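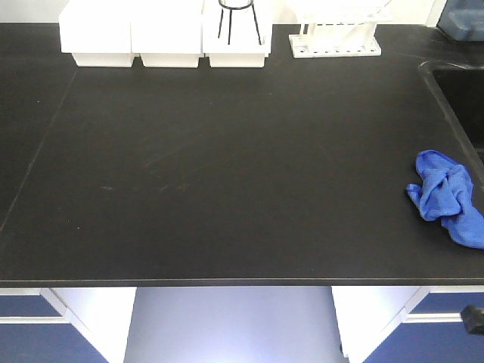 Three white boxes, one rack and a whole lot of bench. I am so pleased with this!

**1/** Bench tidy thread, for anyone who loves a clear worktop as much as I do. The long black counter in our teaching lab has been my project this spring and I've got opinions now.

**2/** Some background. When I took over the prep side from Rui Pacheco, he handed me a list of 37 things that "live on the bench". Thirty-seven! I read it out at lunch and Sipho laughed so hard he had to put his soup down.

**3/** So the new rule is that things live at the back, against the wall, or they live in a cupboard. The white boxes get the small stuff. They're the plain Gella ones, and I'd buy them again tomorrow.

**4/** The tall awkward things were harder. Wire stands won't stack, won't lie flat and always hook themselves onto something else (usually my sleeve). Standing them up at the box end of the counter is the best answer I've found so far.

**5/** Homa Hashemi asked why the white rack isn't in a cupboard as well. Fair question! I reach for it constantly, and when I did put it away I ended up leaving the cupboard door open all afternoon and walking into it. 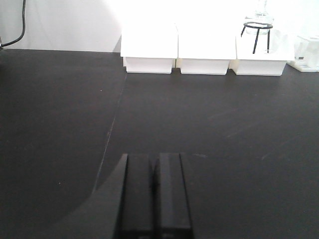 **6/** Now, the seam. If you've got a counter made in sections you'll know the one I mean. Crumbs of everything settle along it. I go down it with an old soft toothbrush first, then a damp cloth, then a dry one. Takes me almost 10 minutes for the full length and I find it very soothing.

**7/** Scuffs: I've made my peace with them. Black shows every pale streak and I spent far too long in my first month trying to get them all out. Emiliano tried too, with a lot more elbow, and the marks are still with us. It's a working bench - let it look like one.

**8/** Dust specks are another matter, those I will chase. Tip from Fulgencio Zepeda: crouch so your eyes are level with the top and look towards the light. You'll see every single one and you'll wish you hadn't.

**9/** A few of you asked about labels. I'm doing them next, small ones, low down on the front of each box. I've got a sheet of 40 and I'm trying very hard not to label the whole building.

**10/** If you've got a better home for wire stands, please tell me! Hooks under a shelf? A tall bin? I'll try anything that doesn't need drilling, and I'll post how it goes in May.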